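What the Rain Taught Us About Shells

Gear desk, September 2018

Seven days on the Marneck ridge, four rain shells, one stove that quit on day two. We went up there to find out which jackets are worth hauling and which belong back at the store. Got soaked. Got answers, mostly.

First, the ground rules. Everybody carried their own load. Everybody swapped jackets each morning, no matter how bad the thing smelled. No re-treating the fabric on the trail, no hiding in the hut at lunch. The ridge runs 41 miles if you take the high line and we took the high line, except for one stretch past the dam where the trail has slid into the river and you go around through nettles.

The Wultari is the one people ask about. Three layer, stiff, loud. Sounds like a bag of chips when you lift your arms. But it kept water out for two full days of steady rain, and the hood is the best of the bunch - big enough for a climbing helmet, and it still cinches down so you can turn your head and see somthing other than lining. Pockets sit high, clear of a hip belt. Zippers are tiny. With cold hands I ended up using my teeth.

Price is the sore spot. Over 200 dollars, and you feel it, because the cuffs are cheap. The hook and loop tabs on ours were curling by the end of the first day. One came half off on the descent.

The Vullow goes the other way. Thin, soft, weighs 11 ounces, stuffs into its own chest pocket. Lovely in June. We wore it on a short trip then and nobody wanted to give it back. Different story up on Marneck in a real blow. It wets out at the shoulders, right where the straps press, and after that you're wearing a damp shirt with a hood. Dries fast, I'll give it that. Hung up overnight it was ready by breakfast, and the heavier shells were still clammy inside the sleeves.

Drying is half the game and catalogs skip it. A shell that stays wet in camp is a shell you put on wet at six in the morning. Get it on a real hanger if there is one, hood up, zips open, pit vents open too. A nail in the wall puts a crease right across the neck tape and that's where ours have started to peel, season after season.

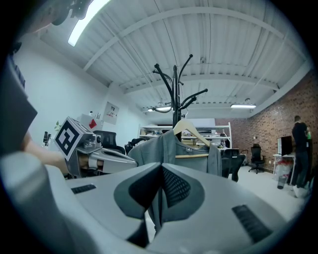
Svyatoslav Dmytriv disagreed about the hood, and said so at length over the soup. The Wultari's brim was too floppy for him, it dumped water straight down his nose whenever he looked at the map, and he would take the Szewczyk's stiff wire brim any day even if the rest of that jacket was built like a tent. He also thought I was being soft on the Vullow. A jacket that wets out under pack straps is a wind jacket, he said, and should be sold as one.

Fair enough. He hikes with a heavier pack than I do and more weight on the straps means more water pushed through. If you go light you may never see it.

So, the Szewczyk. Heavy. Long in the back, long enough to sit on, and on wet rock that matters more than I'd have guessed. Two giant chest pockets that hold a map, a hat, gloves and a sandwich. The main zip runs both ways and has a pull you can find with mittens on. Breathes like a trash bag on the climbs. I opened everything that opened and still had sweat running down to my waistband. Going downhill or standing around though, it was the warmest of the lot and it never leaked, not once, not at the neck, not at the seams.

Sizing is all over the place. I wear a medium in pretty much everything and needed a large in this one to get a fleece under it. Try it on with your layers, and reach up like you're grabbing a branch. If the hem rides over your belt, go up a size.

Fourth jacket was the store brand from the outfitter in the valley. No name on it, just a green tag. Bought it on the way in, as a joke kind of. It held up for 17 miles and then the seam tape let go under the left arm. By that night there was a wet patch the size of a dinner plate. For dog walks and ball games, fine. For a week out, no.
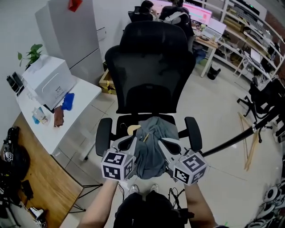 A few words on care, since the mailbag is full of it. Wash your shell. People are scared to and they shouldn't be. Body oil and sunscreen kill the face fabric quicker than any washer will. Close the zips, use a plain liquid soap made for tech fabric, skip the softener completely. Rinse twice. Low heat in the dryer if the label allows it, and check the lable, because the Vullow doesn't. Then pour a cup of water on the sleeve. Beads up, you're good. Soaks in and goes dark, time for a spray-on.

Storage. Hang it or lay it loose. Don't leave it crammed in the bottom of a pack from fall to spring, the laminate hates that and so will you come April when it smells like a basement.

Pack fit too, while I'm at it. A lot of the leaks readers write in about are pack leaks. Hip belt rubs the coating off in a band at the waist, straps do the same up top. Check those two spots on any used jacket before paying for it. Hold it up to a window. Shiny patches inside, walk away.

Scores, quick. Wultari first, for the hood (sorry Svyatoslav) and for staying dry inside on the climbs. Szewczyk a close second and my pick for anybody who fishes or stands around at a crag. Vullow third in bad weather and first in good, make of that what you like. Green tag last.

Next month it's stoves. Ours is still in pieces on the bench - the pump cup was cracked, and a spare is on its way.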